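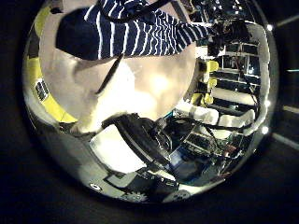 The Olent Cancer Support Group will hold its autumn walk in October, and this year the route is changed. For the last years we walked along the river, but the path behind the Prakholm parking lot is closed for repair until winter. We will start instead at the Antoniadis bakery, go up Mill Street and come back through the park. The full route is 2 miles. Walkers who want a shorter way can turn back at the fountain, where there will be chairs and water.

Registration opens at 8 in the morning and the walk begins one hour later. The fee is $25 for adults, and children under 6 walk free. Every person who is in treatment now, or was in treatment before, also walks free and receives a yellow scarf. Please tell us at the table if you prefer not to wear the scarf. Last year a few people did not want it and they felt it was difficult to say so.

The money will go to the ride fund, as before. The fund pays for gas and taxis for patients who travel to the radiation clinic, which for many families is a long drive five times in the week. In the spring we had to ask two families to wait for their payment, and we do not want this to happen again. Flestudex has promised to add $200 for each team that registers before the end of the month. A team can be very small. Three neighbors are enough.

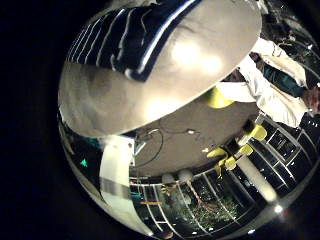
Ourania Tsakiris writes to us that the fund drove her to all of her appointments in the winter, and that she is now putting together a team from her street. She asks also if people can walk in memory of someone. Yes, they can. There is a line on the form for the name, and the names will be read before the start. If you want the name read in a special way, please write down how it is said.

We still need drivers for the ride list, most of all for early mornings. You need a license, insurance and a car with four doors. Forms for the walk and for the ride list are at the library desk and at the bakery. If it rains we will walk anyway, so bring a jacket and good shoes.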